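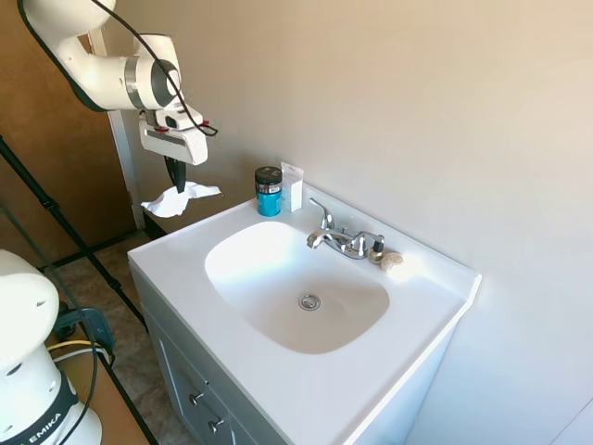 The raise was supposed to be four hundred a month. I want that written down somewhere, because these days you'll meet people in Durine who swear the candidate never gave a number at all.

He gave a number. I was standing forty feet from him, on crowd duty at the Skomano bus yard, sweating through my vest, and he leaned over the rail of that borrowed truck and said it. "Four hundred, every month, for every guard in every prison in this country, starting with my first budget." And then he looked at us! Right at us, the line of brown uniforms with our backs half turned, pretending we were only watching the crowd.

I didn't clap. You can't clap in uniform. But the guy next to me made this small noise in his throat, like a dog that hears its dish.

You have to understand what we were living on. I was at Delorme then, which was built for 80 men and had 207 in it the night I'm telling you about, and my pay ran out around the time the moon changed. I'd had the same boots for three years. I used to walk home along the rail line so I could keep the bus fare, and half the evening shift was walking it with me, all of us acting like we enjoyed the air.

So the talk started, and it went through the barracks like flu. Guys who had never said one word about politics were suddenly doing sums on the backs of ration slips. My bunkmate had his spent by Thursday supper, as my mother used to say about anyone who counted money early (she said it whatever the day was). He wanted a motorbike. I wanted a roof that didn't drip on the stove, and then, okay, I also wanted a motorbike.

The superintendent got wind of it. He called us into the mess hall and read a letter from the capital about neutrality, two pages of it, very slowly, with his glasses sliding down. We were to have no opinions. We were to report any colleague who had them. Then he folded the letter up and stood there for a while and asked, kind of to the wall, whether superintendents were included in the four hundred.

Well, what do you say to that? Somebody in the back said, "Every guard, sir," and he nodded and went back to his office and shut the door.

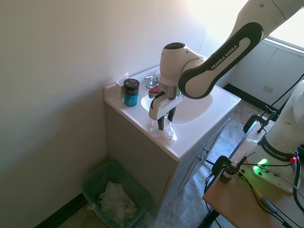
At the bathroom sink, by the faucet.

Voting was in November. They put our polling table inside the gate at Delorme, which everyone knew was so they could watch us, and the man watching us was a captain from Skadard with a clipboard. He had terrible boots too. I noticed that before anything else about him, the left one was tied with string.

I went in behind the curtain, and I'd love to tell you I felt brave. I felt sick. I stood there long enough that the captain coughed. Then I made my mark, pressed so hard I tore the paper a little, and spent the rest of the shift worried that a torn one didn't count.

When I came out he looked at his clipboard and not at me.

"Cold in there?" he said.

"A bit," I said.

"It'd be warmer with new boots," he said, and he waved up the next man in line.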